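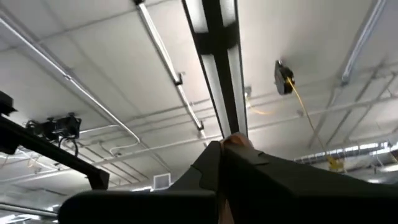 Hortensia Sánchez objected that a demonstration proves very little when the people giving it also choose the moment at which visitors come in, and asked that any account of the Serkstead open day state plainly who started each run. Her comment, made on an early draft, is the reason the procedure is set out at some length in this section.

Figure 4. View from the wrist camera with the gripper angled upward; the two dark fingers are in the lower part of the image and the ceiling lights lie beyond them.

4.2 Demonstration to visitors

The open day was held in June 2025 in the main hall at Serkstead. The Chambi cell was shown in the same state as in the trials of Section 3, with no change to the controller or to the grasp settings. Two operators were on shift, Hernán Villanueva at the console and Shakuntala Pal at the barrier. Runs were started by visitors, who pressed a button on the barrier side. The operators could stop a run but could not start one.

Each run consisted of a reach, a grasp, a lift and a return to the rest pose. Joint positions and gripper width were logged throughout, together with the wrist camera stream. The stream was also sent to a screen facing the visitors. When the wrist was turned upward, as in Figure 4, the stream showed mainly the ceiling and its light fittings, and the exposure settled on these. The fingers then appeared as dark shapes with little surface detail. Frames of this kind were kept in the log but were left out of the grasp scoring, which used only frames taken with the wrist pointing down.

The log holds 853 runs. Two were stopped from the console, both during the return move, and are counted as failures in Table 5. A run was scored as a success if the gripper width stayed within the limits of Section 3.4 from the end of the grasp to the start of the return. Scoring was done after the event by Banafsheh Khosravi, who had not been present, and was checked against the operators' notes.

Visitors tended to press the button again before the arm had come to rest. The second press was ignored by the controller but was still written to the log, so button events cannot be used as a run count. We used the start of the reach instead. The same fault was found in the data from the earlier visit to Pendham in March, and the figures for that visit have been corrected in Table 5.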